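Ánodos, corriente de fuga y un invierno a flote

El Kistel pasó el invierno en el agua, amarrado en el pantalán interior y conectado a la toma de tierra del puerto. En abril toca varada, y antes de pedir piezas he ordenado las notas sobre corrosión galvánica que llevaba acumulando desde la temporada anterior.

Datos de partida: casco de poliéster, eje de acero inoxidable, hélice de bronce de tres palas, motor diésel con circuito cerrado. La protección consiste en un ánodo de collarín en el eje, otro en la tuerca de la hélice y una placa atornillada al espejo, unida por cable al bloque del motor. Todos de zinc, porque el barco no sale del agua salada.

El síntoma apareció en la última varada. El collarín había perdido casi todo el material y la placa del espejo estaba prácticamente nueva. Un ánodo que no se gasta no protege nada, y el trabajo que no hacía la placa lo estaba haciendo el collarín. Medí la continuidad entre la placa y el bloque y el multímetro dio circuito abierto. El terminal estaba sulfatado por dentro de la funda termorretráctil, sin señal exterior. Corté 7 centímetros de cable, prensé un terminal estañado nuevo y volví a medir hasta tener una lectura inferior a un ohmio.

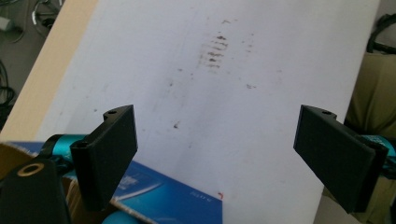
Zerrin Sarıgül advierte que la continuidad por sí sola no basta: hay que comprobar el potencial del conjunto con un electrodo de referencia de plata/cloruro de plata sumergido junto al casco, primero con la toma de puerto conectada y después desconectada. Si la lectura cambia de forma apreciable entre una y otra, el problema viene por el cable de tierra del pantalán y ningún ánodo lo va a resolver.

Tenía razón en insistir. Con la toma desconectada obtuve un valor correcto para un eje protegido con zinc. Al conectar el cable, la lectura se desplazó 87 milivoltios hacia el lado menos negativo. El conductor de protección une mi eje con los metales sumergidos de todos los barcos enchufados al mismo pantalán – incluido un casco de aluminio dos plazas más allá – y mis ánodos estaban contribuyendo a protegerlos a todos.

La solución habitual es un aislador galvánico en serie con el conductor de protección, justo después de la entrada de corriente. Descarté el transformador de aislamiento por peso y por precio. El Thorlacius que he pedido cuesta 325 euros y lleva indicador de estado, cosa que considero necesaria: un aislador averiado en abierto deja el barco sin tierra. Desconectar el conductor de protección, que es lo que hace más de uno en este puerto, queda fuera de discusión.

El horímetro marca 1.478 horas. Aprovecharé la varada para cambiar también el ánodo del intercambiador, que va roscado y se suele olvidar, y para revisar la bocina.

Orden de trabajo previsto: lijar el eje hasta metal limpio en el asiento del collarín, montar el ánodo nuevo, apretar, golpear ligeramente con un mazo de nailon y volver a apretar. Sin grasa en el asiento. Los ánodos no se pintan. La placa del espejo se sustituye aunque parezca entera, porque la superficie puede haberse pasivado.

Queda pendiente repetir las medidas con el aislador instalado, en la misma plaza y con el electrodo a la misma profundidad.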